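Registro de precipitación y humedad de suelo de Bostholm
Ficha de datos, versión 2

Resumen

El conjunto reúne lecturas de pluviómetros de cazoletas y sondas capacitivas de humedad instaladas en las parcelas de secano de Bostholm y en la estación auxiliar de Grustcombe. Está pensado para calibrar modelos de balance hídrico a escala de parcela. No incluye datos de caudal ni de nivel freático.

Mantenimiento: Farzad Khosravi
Última revisión: 2021-06-16
Codificación: UTF-8, separador punto y coma, coma decimal

Contenido

lluvia.csv: un registro por evento, 1159 filas. Los eventos se separan por un mínimo de seis horas sin vuelco de cazoleta.
humedad.csv: medias horarias por sonda y profundidad.
parcelas.csv: identificador, pendiente, textura superficial, uso del suelo y fecha de alta.
incidencias.csv: 309 anotaciones de campo, en texto libre, con código de parcela.

Campos de lluvia.csv

id_evento: entero, único dentro de la versión.
estacion: BOS o GRU.
inicio, fin: hora UTC, sin ajuste estacional.
total_mm: lámina acumulada, resolución de 0,2 mm.
imax_10: intensidad máxima en diez minutos, en mm/h.
calidad: 0 (sin revisar), 1 (aceptado), 2 (dudoso).

Los valores ausentes se codifican como campo vacío. La versión anterior usaba -99 y quedan scripts que todavía filtran por ese valor; conviene retirarlo, ya que en humedad.csv no tiene efecto.

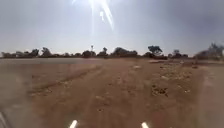

La textura superficial de parcelas.csv se asignó al tacto y se contrastó en laboratorio solo en las parcelas de Bostholm. Las de Grustcombe conservan la clase de campo. El código CAM identifica los caminos y demás superficies sin cultivo, que se tratan como unidades aparte en el cálculo de escorrentía. Una pista de tierra ancha como la de la fotografía, con manchas arenosas claras junto a otras más oscuras y compactadas, no admite un único coeficiente de infiltración, y para CAM se dan por ello dos columnas, inf_min e inf_max. El modelo Kuluvley lee únicamente la primera.

Control de calidad

Cada evento se compara con el de la otra estación en una ventana de tres horas. Si la diferencia de lámina supera el 60 %, el registro pasa a calidad 2 y se revisa a mano. Las tormentas convectivas generan muchos falsos positivos en septiembre. La rutina de detección de obstrucciones es la de Kwok, sin cambios respecto a la versión 1.

Limitaciones conocidas

Las sondas de 40 cm subestiman la humedad en suelos con grava. No se ha aplicado corrección por viento a los pluviómetros.
El reloj de GRU acumuló una deriva de aproximadamente 2 minutos antes de la sustitución del registrador. Los tiempos no se han corregido.
Las incidencias no siguen un vocabulario controlado.

Uso

Para reproducir las tablas agregadas, ejecutar agregar.py desde la raíz del repositorio. Requiere Python 3.8 o posterior y pandas. La salida se escribe en salida/ y sobrescribe los ficheros existentes sin avisar.

Los errores en los datos se comunican mediante una incidencia en el repositorio, indicando id_evento y estación.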